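Section 8: Folding on the bed

If you've worked your way here from the washing section, you'll have a basket of clean things and, I hope, a cup of tea. Most of us at Stumside fold on the bed, and it's a lovely surface for it once the sheet has been pulled smooth (a wrinkled sheet will only print its creases onto whatever you lay down).

Before you start

Make the bed up with its fitted sheet only and push the pillows and blankets to the far end. Empty every pocket. Check that everything is dry right through, waistbands and cuffs included.

Flat pieces and light cloth

1. Lay the piece down and smooth it from the middle outward with your palm.
2. Bring one edge over to meet the other, then fold again to the size of your shelf. The Parnon drawers like a narrower fold than the Skevis ones.
3. Run a hand along the layered edge, pressing down any raised seams as you go.

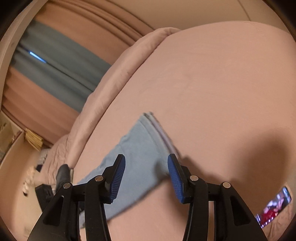
Light-blue cloth folded in layers on the pink fitted sheet.

Note: Don't fuss over a shallow crease or a slightly wavy side. It will settle under the weight of the pile, and you have a whole basket to get through!

Denim and elastic cuffs

Denim is heavier and a bit stubborn, so give yourself more room and do it after the light things.

4. Shake the garment out and lay it flat, turning the cuffs right way out if they've curled.
5. Fold one leg over the other, lining up the seams and leaving the gathered elastic alone. It can't be flattened, and pulling at it wears it out sooner.
6. Fold up from the cuffs in halves and set it at the bottom of the pile.

Caution: Keep new dark denim off pale sheets until it's been through the wash a couple of times. The dye can rub off.
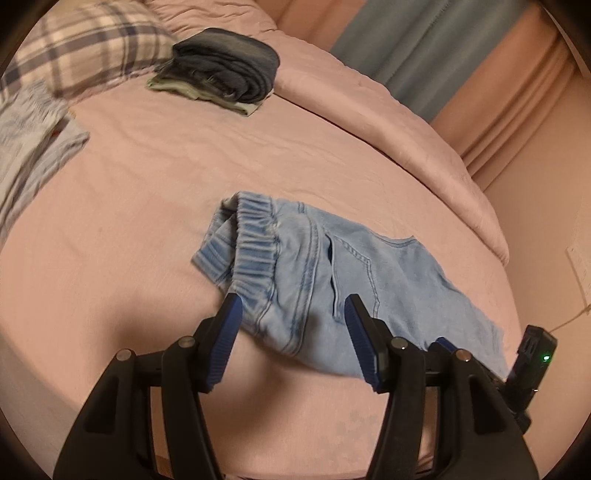 How high can I stack the folded clothes?
Stop at 20 centimetres, a little less for slippery fabrics, and start a second pile beside the first.

Replacement shelf liners come from Kwok under part number 3086, in packs of 2. Philomena Ó Dálaigh keeps the order sheet and will gladly add your name to it.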